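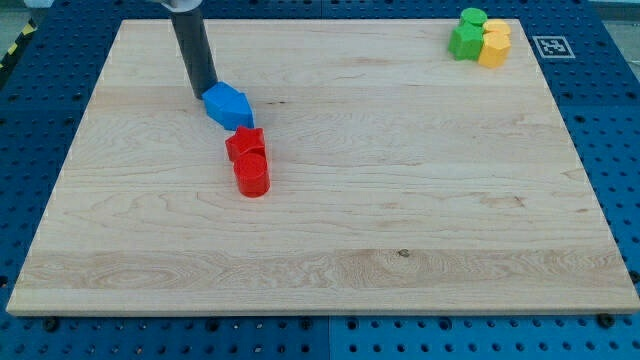 Maple board, pale, with figured grain and a small knot.

The Gauge at Borosik

The river gauge at Borosik was a steel pipe bolted to the downstream face of a bridge pier, with a float inside it and a pencil recorder in a box at the top. The recorder drew one line per week on a sheet of ruled paper. On November 24, 2020, Adwoa Kyei drove up from Urkent to close it.

The order ran to a single page. Station 573 was to be shut down, the float removed, the pipe capped, and the paper records sent to the district office. A radar unit at Flarkik, 21 kilometers downstream, had covered the same reach since July. The two stations had agreed to within 25 millimeters at every stage below bankfull. Above bankfull there had been no comparison, as the river had not gone above bankfull.

She parked on the east side and set out the cones. The work sequence was standard. She took a reading from the staff plate, then a reading from the recorder, and wrote both in the book with the time. Staff, 1.84. Recorder, 1.91. The difference was outside tolerance. She read the staff again and got 1.84.

A recorder that reads high usually has silt under the float or a slipped clamp on the tape. She opened the box. The clamp was tight, and there was a scratch on the tape exactly where the clamp met it, made years ago so that any slip would show. She put the sounding rod down the pipe and found the bottom where the drawing said it was. No silt.

She sat on the tailgate and went back through the observer's book.

The observer had been a man named Alhassan, who lived in the last house before the bridge and was paid a small monthly fee to change the paper. He had done it for 3055 weeks. His entries were in one hand throughout, though the hand got larger toward the end. Date, time, staff, recorder, initials. Under remarks he had written "ice" or "debris cleared" or, most often, nothing.

The recorder had read 0.07 high in every entry since the spring of 1988. Before that it had matched the staff to the centimeter. In the remarks column for the week of the change he had written: "Staff plate struck by tree. Reset by crew. Reset low. Told them."

She turned the pages forward. Four weeks later: "Told them again." The following year: "Wrote to Urkent." After that the column went back to ice and debris.

A plate reset low on the pier would read high, and this one read low against the recorder. She thought about this for several minutes before she saw that he meant the reading was low. The plate itself had been set too far up the pier. The crew had probably measured from the top of the new bolt plate and not from the old mark, and the bolt plate was close to seven centimeters thick.

She ran levels to be sure. The benchmark was a brass disk in the west abutment. She set up twice, closed the loop with an error of two millimeters, and computed the zero of the staff. It was 0.068 too high. The recorder was correct.

The district used the staff as the reference. Each year somebody in Urkent had taken the recorder sheets and subtracted 0.07 from all of them. The Flarkik radar had been calibrated against the corrected record, and so had the flood map, and the line painted on the wall of the school.

She called the office. The supervisor asked whether the discrepancy affected the closure.

"It affects the record," she said.

"Does it affect the closure?"

"No."

"Then close it and put a note in."

She drew the float up by its tape. It was a copper drum, dented on one side and green at the seam. She removed the recorder, plugged the inlet, and threaded the cap onto the pipe. The last sheet had two days of line on it. She marked the end of the line with the time and her initials, as he had always done, and rolled it up.

The note took longer than the work. She wrote it on the hood of the truck, with the level book open beside her – benchmark, backsight, foresight, computed zero, date of the strike as given by the observer. The form had a space for the name of the person reporting the error. She wrote Alhassan, and under the date of the report she put the spring of 1988.

The house before the bridge had its shutters closed. There was a bucket upside down on the step. She knocked, waited, and knocked once more, then folded a carbon of the note and put it in the mailbox.

It was raining lightly by the time she picked up the cones. She read the staff once more out of habit. It said 1.85. She wrote 1.92 in the book.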